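Keten House Residents – Minutes, Mon 22 November

Present: six residents. Apologies: one.

1. Last minutes. Agreed with no changes.

2. Clothing sale. Folding and sorting will be done in the bedrooms again. Jeans are to be folded and kept apart from jackets. Clothes should come up off the floor by the end of each session – bags too. Pins must be taken off the quilts before anyone sits down.
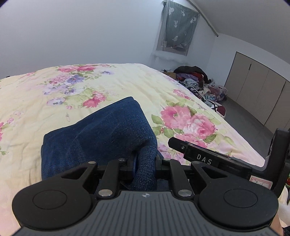
Prices stay as they were in March. The last sale made $486, and $65 of that went on hangers and bags. It was agreed to spend no more than $60 this time.

3. Storage. The built-in cabinets may be used for folded items only. Coats go to the Turov Street room. One resident asked for labels on the doors. Agreed.

4. Quilts. Two need washing before the sale. Action: house rota.

5. Any other business. None.

Next meeting: to be posted on the hall board.

Contact: Keten House office, ext. 712 | Back to top
0 comments | 3 shares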